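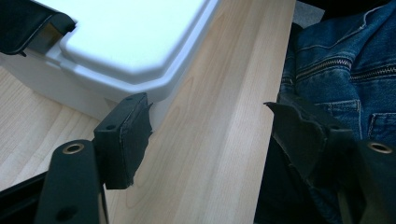

第7章　指先パッドの張り替えと再調整

ハンドグリッパー Iner は、作って終わりの道具ではありません。握って、つまんで、置いて、をくり返すうちに、いちばん先に傷むのは指先です。左右のパッドは同じように減るとはかぎらず、写真の右側のように表面が裂けて端がめくれ上がっているのに、左側は縁が少しけば立っている程度、という差が出ます。こうなったら張り替えどきです。片側だけまだ使えそうに見えても、この章では左右まとめて張り替えます。新しい面と古い面で挟むと物が片側へ逃げやすく、あとの調整が面倒になるからです。張り替えたばかりの Iner で小さなねじをつまんだときの、あの吸いつくような手ごたえをぜひ味わってください！

この章の手順は、Farnmont の共有工房で組んだ Iner 手持ち型を前提に書いています。ロボットアームの先に付ける型は、パッドの作業（7.2〜7.4）までは共通、調整（7.5）からは第9章を見てください。

7.1　用意するもの

・六角レンチ（組み立てキットに入っていたもの）
・プラスチックのへら
・無水エタノールと、毛羽の出ない布
・張り替え用のゴムシート（工房の引き出し「指先」にあります。自宅で作業する方は Van Rooij の通販でも買えます）
・ゴム用の接着剤
・よく切れるカッター、金属定規、カッターマット
・小皿またはふた付きの容器（ねじ入れ）
・洗濯ばさみか小型クランプ
・ノギス
・Clokari を入れたパソコンと USB ケーブル

机は明るい色の無地がいちばん楽です。黒いねじも黒い削りかすも一目で見つかります。上着やかばんは作業面から離しておくと、転がったねじを布のひだの中から探さずにすみます。

注意：USB ケーブルは必ず抜いてから始めてください。つないだままだと、指を動かすたびに Clokari が記録を取り続け、前の調整値が上書きされることがあります。

7.2　パッドを外す

1. Iner を机に寝かせ、指をいっぱいまで開きます。引き金から手を離しても開いたままになっていることを確かめてください。勝手に閉じてくる場合は、戻しばねが外れかけています。先に第5章の点検をどうぞ。

2. パッドの裏に鉛筆で「左」「右」と書きます。形はそっくりでも、穴のもみつけの向きが違います。

3. パッドを固定しているねじをゆるめます。固いときはレンチをまっすぐ奥まで差し込み、短い動きで力をかけます。斜めに入れると六角の穴がなめます。

4. ねじを抜いたら小皿へ。左右のねじは同じものなので混ざってもかまいません。

5. パッドを腕から静かに引き抜きます。

注意：腕にはまっている真鍮色のリングは外さないでください。この章の作業では触る必要がありません。たたいたり、こじったり、溶剤をかけたりするのも避けます。もし腕といっしょに回ってしまうほどゆるんでいたら、そこで作業を止めて、工房の修理箱に「腕・リング」と書いた札を付けて入れておいてください。

7.3　古い面をはがす

1. めくれている端があれば、そこが入り口です。指でつまんで、寝かせる方向にゆっくり引きます。真上に引くと途中でちぎれます。

2. 残ったところはへらで押すように落とします。金属のスクレーパーは早くて気持ちがいいのですが、土台の樹脂まで削れてしまいます。削れた段差は新しいシートの表面にそのまま出ます。

3. 接着剤の薄い膜は、エタノールを含ませた布でふき取ります。一度で取れなければ、布を替えてもう一度。換気をして、火の気のない場所で行ってください。

4. ねじ穴の中をのぞき、ゴムのかすが詰まっていたらつまようじで出します。

5. 土台を定規に当てて、光のすき間を見ます。反りがあれば新しい土台を印刷しましょう。データは工房の共有フォルダ「Iner／指先」にあり、充填率などの設定も入ったままなので、開いてそのまま出力できます。

メモ：はがした古いシートは、次の型紙になります。比較的きれいなほうを一枚取っておくと、カットがとても楽です。Asger Eyvindsson さんは歴代のシートに日付を書いて壁に貼っていて、どの作業でどこが減るのかがひと目でわかります。前を通るたびに見入ってしまいます。

7.4　新しい面を張る

1. シートを裏返し、土台の形を写し取ります。四辺とも少し大きめに取ってください。余りはあとで切り落とします。

2. 定規を当ててカッターで切ります。一回で切ろうと力を入れず、同じ線を軽くなぞるように何度か引きます。

3. ねじ穴の位置に穴を開けます。皮ポンチがあればきれいに抜けますが、なければ新しい刃先で小さく十字を入れるだけでも使えます。十字にした場合は、ねじを締めるときに切れ端が穴へ巻き込まれていないか見てください。

4. 接着剤を土台とシートの両方に薄くのばし、容器の説明どおりの時間を置きます。触って糸を引くうちはまだ早すぎます。

5. 先端側から当て、空気を追い出すように根元へ向かって親指で押さえていきます。位置がずれたら、この段階ならまだ動かせます。

6. 側面への巻き込みは、角をつぶさないように、面の中央、側面、角の順で。角だけが浮くときは、浮いた部分に細い切り込みを入れて重ね目をなくします。

7. 全体をクランプで軽く押さえ、24時間置きます。

注意：ここは待ってください！ 表面はすぐに乾いたように感じますが、中はまだ柔らかく、早く使い始めると端からめくれてきます。Koen Dewulf さんが夕方に張り、その日の夜に試し握りをして、翌朝もう一度この章の7.3からやり直した、という記録が工房のノートにあります。几帳面に材料の使用量まで書いてくださったおかげで、シートの在庫の見積もりに役立っています。

8. クランプを外し、はみ出した部分を切りそろえます。刃は土台の外側へ向けて動かし、けばが残ったら指先でよってからはさみで切ります。

7.5　取り付けと開きの調整

シートの厚みが変わると、閉じきる位置も開きの読み値も変わります。見た目がきれいに仕上がっても、調整をしないまま記録を取ると、あとでデータがずれて困ります。ここからは Clokari と二人三脚です。

1. 鉛筆の印を見ながら、左右のパッドを元の腕に差し込みます。

2. ねじを指で回し、引っかかりなく入ることを確かめてから、レンチで左右とも軽く締めます。まだ本締めはしません。

3. 指をゆっくり閉じ、左右の先端が同じ高さで出会うか横から見ます。ずれていれば、ねじをゆるめた状態でパッドを少し傾けて合わせます。

4. 合ったところで本締めします。締めすぎるとシートがねじの周りで盛り上がります。

5. USB ケーブルをつなぎ、Clokari を起動して「開きの調整」を選びます。

6. 指をいっぱいに開き、パッドの内側どうしの間をノギスで測ります。手持ち型の基準は108 mmです。足りないときは、握りの後ろにある開き止めのねじを少しずつ戻します。

7. 基準に合ったら「全開を記録」を押します。画面の読み値が2120を示していれば、そのまま次へ進めます。違う値なら「全開を合わせる」で2120に書き換えてください。

8. 何も挟まずに指を閉じ、「全閉を記録」を押します。このとき引き金を力いっぱい握らないこと。ゴムがつぶれたぶんまで閉じたと記録されてしまいます。先端が触れて、紙が一枚、抵抗を感じながら抜けるくらいがちょうどよい力です。

9. 「保存」を押し、名前の欄に自分の名前と「パッド張り替え」と入れます。

メモ：Clokari の古い版では「全開を合わせる」が「上端補正」という名前になっています。働きは同じです。表示の名前は、Gervásio Macedo さんの提案で7月の更新から今のものに変わりました。

7.6　試し握り

お待ちかねの時間です。机の上に身近なものを並べて、軽いものから順につまんでいきます。

1. 名刺を一枚、平らに置いた状態から。先端で端をすくえるかを見ます。うまくいかないときは、先端の巻き込みが厚すぎることが多いです。

2. 六角ナット。持ち上げて、手首を左右に傾けます。滑り落ちるなら、面に接着剤や油が付いていないか確かめ、エタノールで軽くふきます。

3. ふた付きのプラスチック容器。ふたの縁をつまんで、容器ごと少しだけ浮かせます。丸みのある縁は、パッドの角がきちんと出ているかどうかがよくわかる相手です。中身は入れずに試してください。

4. 布。たたんだタオルや厚手の上着の端を一か所つまみ、引き上げます。ファスナーの金具は新しいゴムを傷つけやすいので、布の部分を狙います。

試し握りの途中でめくれを見つけたら、その場で使用を止めます。小さな浮きなら接着剤を足して押さえ直せば大丈夫ですが、待ち時間はもう一度、最初からです。

7.7　うまくいかないとき

片方のパッドだけすぐに傷む
左右の先端の高さが合っていない可能性があります。7.5の手順3に戻ってください。合っているのに続く場合は、持ち方の癖で片側だけを机にこすっていることがあります。動画を撮って見返すとよくわかります。

読み値が落ち着かず、行ったり来たりする
ケーブルの差し込みを確かめます。直らなければ、指の根元に削りかすが入っていないか見てください。刷毛で払うだけで静かになることがあります。

閉じたときに先端が開き、根元だけが当たる
シートの根元側が厚くなっています。巻き込みが重なっている部分を切り取ります。

ねじを締めてもパッドがぐらつく
土台のねじ穴が広がっています。詰め物でしのぐより、土台を新しく印刷するほうが早く、仕上がりも安定します。

新しい面がつるつるして物が滑る
シートによっては表面に粉や離型剤が残っています。エタノールでふき、乾いてからもう一度試します。それでも滑るなら、細かい紙やすりで一方向に軽くなでてください。

工房で作業した方は、終わったらシートの残りを引き出しに戻し、ノートに張り替えた型と左右の状態を書いておいてください。新しい切り方や、もっとよく食いつく素材を見つけた方の書き込みも大歓迎です。7.4の角の処理は Maarten Dierckx さんの書き込みから、7.6の名刺の試験は Kobe Claeys さんの書き込みから採りました。

この章の最終改訂：2020年8月6日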